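Ticket 2505 - wrist cam blur / exposure hunting, Voicu vs Muvatell
Status: open
Priority: med
Site: Helham bench

Issue
Comparing the two wrist cams on the same arm, same mount, same lighting. Voicu smears on any quick wrist roll. Muvatell okay so far but colour is off, runs cold.

Tried
- reseated USB at both ends, no change
- swapped cable, no change
- auto exposure off on Voicu, gain up. Less smear, way more noise
- controller firmware rolled back to the October build. Slower boot, same blur
- halved the wrist speed in Sisudar. Better, but then we miss cycle time so not a fix

Log
Voicu run: 2,991 frames saved, 152 flagged by the blur check. Most of the flagged ones are on the swing away from the bench. Muvatell run was shorter, 1,434 frames, havent run the check on it yet.

Blank wall is the worst case I reckon, nothing for the exposure to grab on to. Frame attached, Voicu, auto exposure on.
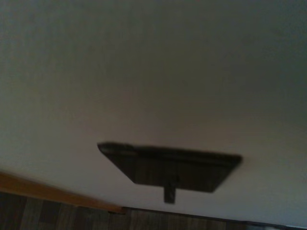

Attachment 1: mostly off-white wall, soft edges on the dark panel, grain smeared

Next
Fix the shutter short, add a lamp over the bench, rerun both at full speed. Want the same path file for teh two cams this time. Will also try the Muvatell with manual white balance.

Leaving open till rerun is done.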